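Robotics club: brick task, July report

The Plostodlow student group has moved its two-arm rig on to toy bricks. Both arms share one rail and each has a gripper with a sensor on a mount at the wrist. The target for the term is 500 logged attempts at joining and parting red and blue pieces.

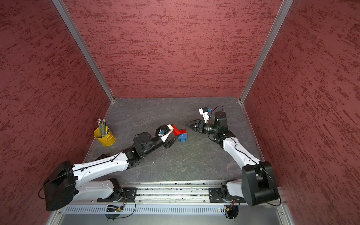
One member asked whether the second arm should simply hold still while the first does the work. The group will try it that way for 10 runs and compare the logs.

Grip force stays at the Pleltus default for now. Wrist views are saved with every attempt - the fixed view alone does not show how a brick is lying relative to the fingers. 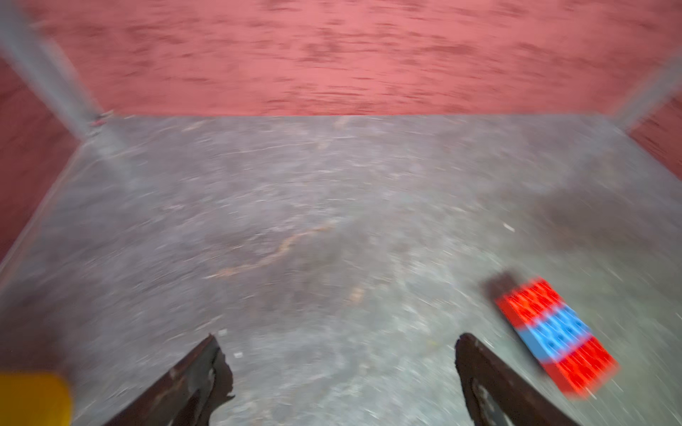 Runs with heavy blur at the wrist are kept but tagged, and joint speed has been lowered for the next set. The log stands at 59 attempts. Members adding to it should use the Wumetti template and fill in the start pose.

21 Jul 2026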